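Cloth keeps creeping on a wooden table – what size and how to hold it?

Posted in Tables and Linen

Stokska
I have a rectangular wooden table, 1,510 mm long, in a room used for sorting small items. The cloth is off-white and cut too short at the front, so a strip of the wood shows below the hem. It also shifts a little each time someone leans on it. Is there a standard overhang, and can creases be removed without taking the cloth off?

Bririk
Just buy a bigger one. Mine is from Drindero and has never moved.

Rewi
Measure the top first, then add twice the drop you want to both length and width. A cloth cut level will still dip at the front if it has been laid askew, so check the hem against the table edge before ordering.

For the creeping, use a felt underlay 3 mm thick, trimmed slightly smaller than the top. Clips work too – but they leave marks in soft fabric.
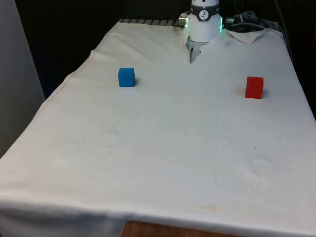 Faint creases can be steamed in place if the table finish tolerates it. Test a corner. Discoloured patches are a separate matter and need a soak, so the cloth has to come off for those. Pale fabric is still worth keeping for sorting, as strong colours such as red and blue are easy to pick out on it.

Viewed 693 times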